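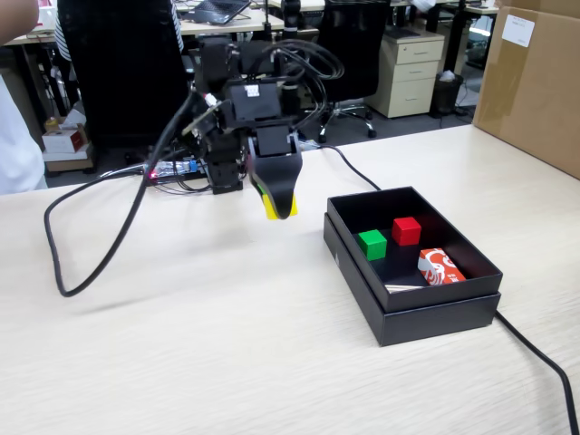
Elli Ikonen told us that her youngest pupils use a colour word correctly in a song many weeks before they use it in their own speech, and she asked us not to count the songs. We followed this advice. Only the words which a child said freely, during play or at the snack table, were written down. In Piltgate the teachers made the notes themselves, and in Lirnby an assistant made them. The two sets of notes have not the same length, but the form was the same in both schools.

In total we collected 2956 utterances with at least one colour word. Yellow and green came early in both groups. Brown and grey came late, also with children who could already name the letters of their own name. When a child corrected another child, we marked both utterances and kept them together, as Pálfi recommends. 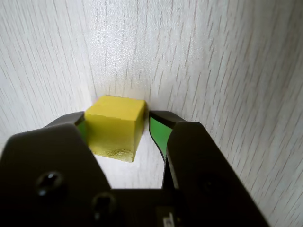
Figure 4. A small yellow cube between the two fingers of a gripper.

We removed the utterances in which the adult had said the word directly before. After this step 2000 remained. It is a strict rule, and it probably takes away some good answers, especially from the quiet children, who often wait for the teacher to begin.

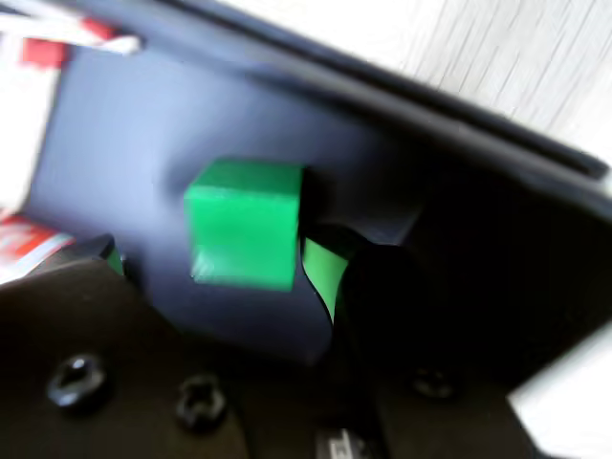
4.3 Talk at home

The parents received a short notebook in July and were asked to write on each Sunday up to 100 words about what the child had named during the week. Most families wrote less. Some wrote mainly about food and clothes, and for these families we have few colour words to compare with the school notes.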